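FOR IMMEDIATE RELEASE

Bruleo trains a robot to tidy a table by moving the table, the walls and everything else

Simulation method lets a policy practice in rooms that are wrong on purpose

HOLLENSTEIN – Wednesday, July 24, 2024 – Bruleo, a robotics research firm, today released results from Trultus, a training method for tabletop manipulation that begins with an unflattering assumption: the simulated room will never look much like the real one, and the robot had better get used to it.

Robot policies are often trained in simulation and then moved to hardware, where they meet daylight, scuffed furniture and other people's taste in paint. The usual remedy is to make the simulator more realistic. Trultus spends its computing budget on variety. Before each practice attempt, it redraws the room around the arm, changing wall colors, furniture, camera angle, table height and the assortment of small objects the arm is supposed to sort.

"We spent most of last winter making one beautiful kitchen," said Nadiia Dmytriv, who leads the Trultus project at Bruleo. "The policy learned that kitchen by heart. Then we moved the toaster and it was lost. These days our rooms are ugly and there are a great many of them, and the robot is doing much better than we are at living with the decor."

The team built 783 room layouts for the study. Each holds a table, an arm and a scatter of small pieces, along with background furniture that has nothing to do with the task. The background matters more than the team had hoped. In early runs, policies took to steering by whatever stood reliably in the same spot, and one developed a close working relationship with a cabinet. 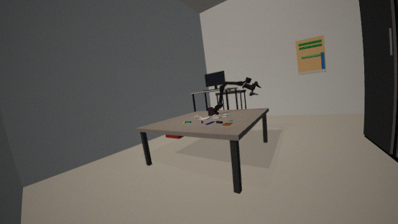

A simulated room from the Trultus work, with the arm mounted on the main table and small pieces spread across the tabletop. Rendering: Bruleo.

To test the method, researchers trained two policies on the same sorting task for the same number of attempts. One practiced in a single fixed room. The other practiced across the full set of layouts. Both were then asked to perform 100 sorting trials on a physical arm at Bruleo's test lab in Plustham, a room neither had met in simulation.

The policy trained across all the layouts completed 90 of its trials. The policy raised in one room completed 5, all of them with the lab blinds closed. A trial counted as complete only if every piece ended up in its assigned tray, and a piece balanced on the rim did not count, despite some lobbying from the engineering side.

"I wrote the scoring rules and I was unpopular for a week," said Amrit McKinnon, who ran the physical trials. "Flat pieces are still the hard ones. The gripper comes down, the piece slides, and you get this slow chase toward the edge of the table. I have watched a lot of those."

Flat objects account for most of the remaining failures. The method also has little to say about soft or tangled items, which were left out of the study. Training takes longer per attempt than in a fixed room, as the simulator has to rebuild its surroundings every time. Bruleo says a lighter version that swaps only colors and camera angles recovered part of the benefit, and details are in the technical report.

"People ask when it will clear a real desk," said Yolanda Garrido, head of research partnerships. "I tell them it sorts small rigid objects into trays. They look at my desk and change the subject."

The technical report and the room generator are available to academic groups on request. A second round of tests, covering thin and flexible objects, is planned for November at the Plustham lab.

About Bruleo
Bruleo develops training methods and simulation tools for robotic manipulation. The company is based in Hollenstein and operates a test lab in Plustham.

Media contact
Kolbrún Ketilsson, Communications, Bruleo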